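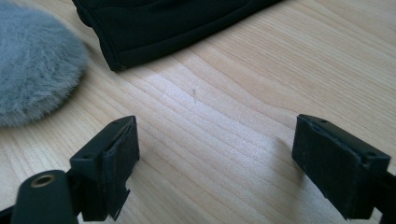
How to apply for emergency housing without losing your place in the queue

14 comments Share 9 shares

Every council leaflet makes this look like a matter of one form and a friendly chat. I have sat beside people at the Budedham housing office for long enough to doubt that, so take the steps below as what tends to work, which may differ from what the leaflet promises.

1. Ring before you are out on the street. If you have a letter telling you to leave, you can apply now. You may be told to come back on the day itself. Ask for that advice in writing. In my experience it often changes once you do.

2. Get there early. The doors open at nine and the ticket machine is usually finished by ten. Eleni Vukadinović, who slept in her car in Retevitz with two children, was number 41 and got seen at ten to four.

3. Take paper. Identity, your tenancy or the letter ending it, three months of bank statements, anything from a doctor. They say you can upload it all. Perhaps you can. Take the paper anyway, and don't hand over your only copy of anything.

4. Say the plain words: "I am homeless tonight and I am making an application." People who say they are "having a bit of trouble at home" get sent off with a list of private landlords. The last list I saw had 62 numbers on it. We rang every one and two would consider a tenant on benefits, both wanting a deposit of £300 before a viewing.

5. Write down who you spoke to and when. A name, a time, what they said.

6. If they offer a room, ask where it is. Babatunde Akpan was offered one in Quintana, 85 minutes by bus from his son's school. He took it, under protest, and asked for a review the same week. Turning a room down can end the council's duty to you, so get advice before you say no – even if the room is dreadful.

7. If the answer is no, ask for the decision letter. There is a time limit for a review and it should be printed near the end, usually in the smallest type.

The Skivine advice line is decent when it picks up. Mornings are hopeless, try after two. As for the new online portal, I'll believe in it when I see somebody housed through it.

Contact us | Copyright | Back to top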